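From: Burgi Wyss
To: Stollum supporters list
Subject: Re: Are we really going up?

A few lines before I get to Engelbert's math, which I've read twice and still don't buy.

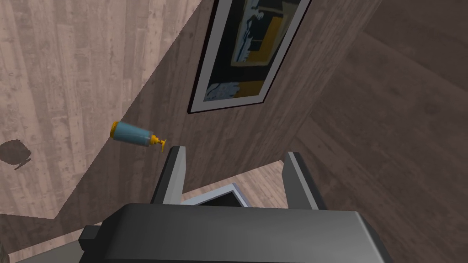
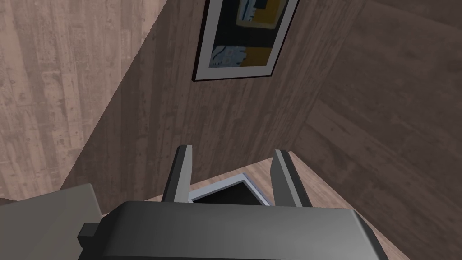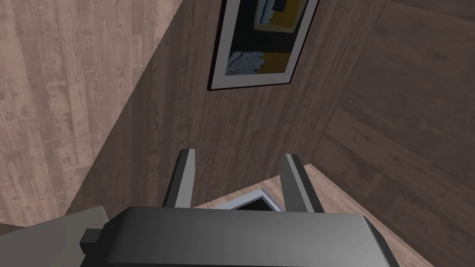
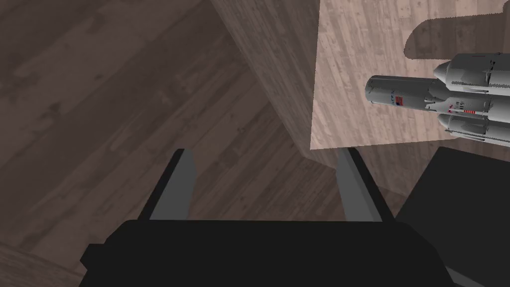 Renders: Theresia Hofstetter

Engelbert Stöckli wrote:
> Five points clear of Bestau with 8 to play. Holzer have to come to us,
> and we had 1,607 in for the last home game. Get 2,000 in for that one
> and it's done by May.

Is it? We were well clear of Besance at this stage two years ago and finished third. Bestau still have a game in hand, which you left out, and their run-in is softer than ours - four of their last six are against teams with nothing to play for.

I also don't see where the extra crowd comes from. The club put prices up in the winter and the late bus is gone.

And Grabowska's knee? "Back soon" is what they told us in the fall. Regula Brunner was at training and didn't see him run.

I'll be there for Holzer, same seat. Does anyone have the new kickoff time?

Burgi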